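Purar two-arm kit – worth the money?
October – by Marit Løken

**marit_l**
I have used the Purar kit for one month now and I promised to write a review. The price was 1870 with two arms, the rail and the grippers. The wrist cameras are sold apart, 450 for the pair, and I think they should be in the box.

My test is a bag and some table tennis cases. The arms must handle the cases one by one, and they are flat and have zippers. When they stand tight together inside the bag, the fingers have very little room to come between them. The wrist camera is then the only view that helps me.
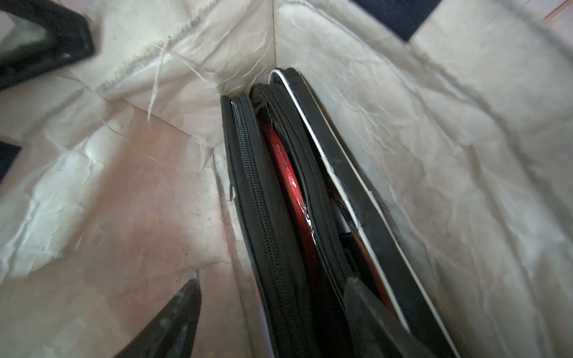 **dubey**
Thank you for the review. I do not agree about the cameras. Many people already own some, and they would pay for something they do not need. My complaint is the fingers. They are too thick for this kind of work. Did you try the Zato ones?

**marit_l**
Not yet. Are they thinner at the tip, or only shorter?

**dubey**
Thinner at the tip. But they bend if you press down hard, so it is a trade.

**eilif_b**
I am sorry, but for nearly 2000 I would buy one good arm and not two simple ones. What does the second arm do for you? With a bag I would fix the opening with a clamp and be finished.

**marit_l**
Eilif, I tried a clamp before. The bag is soft and falls together in another place each time. With two arms I can keep one gripper low by the bag while the other has a case up in the air. I ran this setup 94 times last week – the arms did not hit each other, but I drive them slowly.

Both are on the same rail, and the cables go up and over the wrists. Please look at the cables before you order. They need free space above. 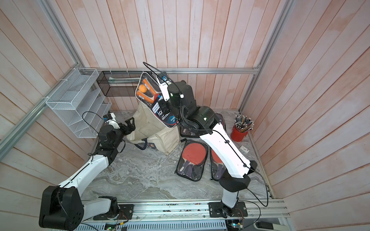
**eilif_b**
I see, it is more compact than I thought. I still believe the price is high. Is the clear plastic on the cases a problem for the camera?

**marit_l**
Sometimes, yes. The light makes bright stripes on the plastic. I turned my lamp toward the wall and it became better.

**stuvcombe**
How is the support? I wrote to Purar twice about a loose elbow joint and got one answer, in which they asked for my order number.

**dubey**
For me they answered the next morning and sent a new joint. Write the order number in the subject line.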